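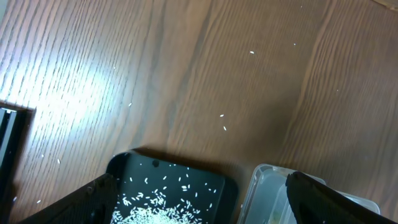
Figure 3. Rice on the black tray and loose grains on the tabletop, Grovdale kitchen.

3.2 Where the rice ends up

I went into this part of the study thinking spilled rice was a minor nuisance, the kind of thing you sweep up and forget. Our households in Platdale and Grovdale changed my mind pretty fast. When I asked people what bothered them most about handling dry food at the table, 38 of the 63 who answered named rice before flour, sugar or lentils, and they had plenty to say about it (one person gave me a whole history of her vacuum cleaner).

Part of the trouble is the wood. Grains are easy enough to spot on a dark tray, as in Figure 3, but on a tabletop with a strong grain pattern and a patch of glare they get lost, and most people told me they clean by feel, with the flat of the hand. I do the same at home. What surprised me was how far from the tray a single grain can lie. In the Skonby diaries, which we collected in August, the words "under the toaster" come up so often that I gave them their own code.
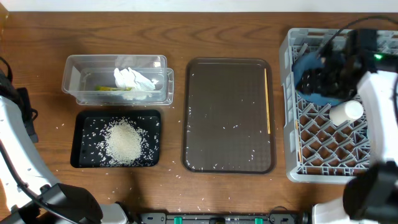

My own interest is in the second container, the one people set down beside the first when they're moving rice from place to place. Almost every household had a favorite for this job, and it was seldom a bowl. Trays were popular – they're wide, they have a rim, and they're already on the table. The catch is that a low rim only helps with grains that land inside it. The large brown tray in the middle of the table has dozens of grains scattered over its glossy surface and very little else on it apart from a thin strip along one side, while the mound is still on the small black tray, with strays on the wood below it and to the right. I'd call that a fairly ordinary table for this study. The paper towel in the clear box is ordinary too: 35 households kept one within reach, mostly crumpled, and I came to think of it as standard equipment.

I should add a word on amounts. We used the Cattaneo spill sheet, which asks people to guess how many grains have left the container, and the guesses were all over the place. One participant wrote 2000 and underlined it! I don't trust those numbers as counts, but I do think they say something about annoyance, so I kept them for the ratings in Section 3.3 and left them out of everything else.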